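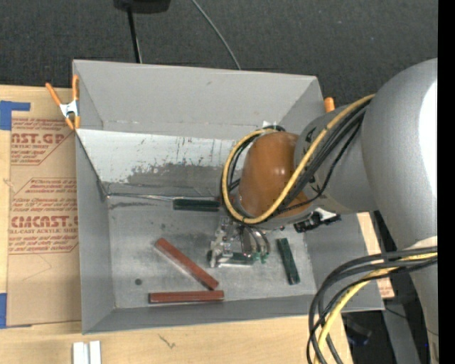
Choosing a gripper for bin work: an interview with Severin Aebischer

May 2020

Severin Aebischer has spent most of the past year picking blocks out of a bin. He runs handling trials at Cilteo, and since January he has been comparing three grippers on the same arm: a two-finger model from Lindgren, a linkage gripper from Nadance, and an older suction unit that the workshop already owned. We asked him what he had learned and what he would do differently.

The test itself is simple. Red and green blocks go into a grey bin, the arm reaches in, and each attempt is logged as a pick, a drop or a miss. Every gripper gets 400 attempts. "People want to start with mixed parts, bags, bottles, all of it," he says. "I wanted a shape I could stop thinking about. If a block slips, I know it's the gripper or the approach."

The open middle of the floor gave little trouble to any of the three. The walls did. "A block lying along the back edge is a different job from the same block out in the middle," he says. "The finger needs somewhere to go. With the Lindgren we were hitting the slope before the fingers had got down either side." Fitting narrower fingertips helped, though he had to slow the final approach to 50 millimetres a second to stop them bending.

Suction was quick on blocks lying flat and poor on anything tilted. He stopped that series early, after 72 attempts, when the cup had split for the second time. "I could have changed the cup and carried on. I didn't think the next few hundred would tell me anything new."

He now favours the linkage type, with some complaints. It is bulky, and two blocks side by side are hard for it to separate. It also takes longer to set up. "The fingers curve in as they close, so the height of the tips changes. You have to put that into the controller or you press the block into the floor. I had that wrong for a week."

The controller was Catent's, and he kept it the same throughout. He is less patient about cables. Several early faults that he had put down to the gripper came from a lead pulling tight when the wrist turned. "We tied everything back and then found we'd tied it too short. So you leave a loop, and then the loop catches on the rim. It took us 5 versions, and I still watch it."

Was the camera a problem? Less than he feared. Bare metal throws back a lot of light, and the dark green blocks were sometimes lost against the shadow by the wall. Moving the lamp did more good than any change of settings. He would still try a matt lining next time – "cheap, and you can take it out again".

Asked what he would say to someone starting a similar comparison, he talks mostly about notes. His first log had a column for the result and none for where the block had been lying, and he repeated a fortnight of work to get it. "Write down the position. Write down which fingertips were on. I've got a whole page where I don't know."

The next round will use softer items in the same bin. The Lindgren goes back on the arm first, with a new set of tips.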